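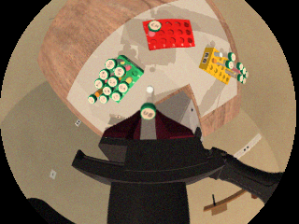

Rotes Rack, ein Röhrchen

Hallo Deisy, du wolltest wissen, wo wir mit der Nostholm stehen, also mal wieder ein Lebenszeichen aus der Werkstatt! Die Aktivbox spielt. Der zweite Prototyp läuft seit Anfang des Monats bei uns im Probenraum, mit dem neuen Hochtöner von Gokora, und ich bin ehrlich gesagt ziemlich verliebt in die Höhen (der alte klang bei Becken immer ein bisschen nach Alufolie).

Das Gehäuse ist leider noch zu schwer. Wir haben die Rückwand neu gerechnet und sparen damit Gewicht, aber der Griff sitzt jetzt zu weit hinten und die Box kippt beim Tragen gegen das Knie. Wird geändert.
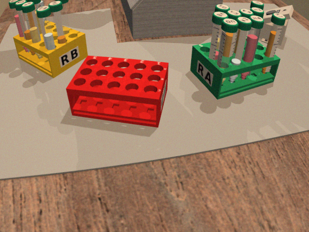 Zuletzt geändert: 21. September 2018

Zum Verstärker: Niltach hat 5 Module geliefert, bestellt waren 7. Der Rest soll im Oktober kommen. Für die Messreihe reicht das, für die Leihgeräte an die Bands nicht, die müssen also noch warten. Das Modul mit 300 Watt bleibt gesetzt. Die kleinere Variante mit 200 Watt haben wir auch probiert – im Probenraum prima, draußen auf dem Hof war neben dem Schlagzeug nicht mehr viel Gesang übrig.

Beim Akku hängen wir etwas hinterher. Ticona wollte die Ladeelektronik schon im Sommer schicken, jetzt liegt wenigstens der Schaltplan vor.

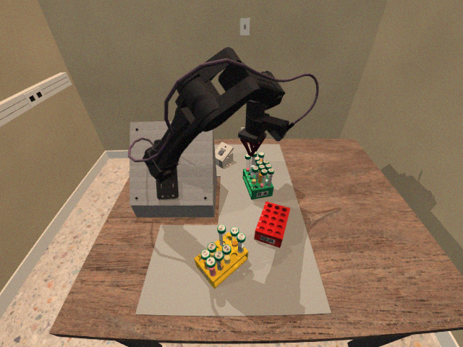 Ohne die Platine kann ich dir zur Laufzeit noch nichts Belastbares sagen, und schätzen mag ich da nicht. Das Budget hält übrigens, nur die Frontgitter sind teurer geworden als gedacht. Die Belege schicke ich dir gesammelt mit dem nächsten Bericht.

Eine Frage noch: Brauchst du die Messkurven als PDF oder reichen dir die Rohdaten?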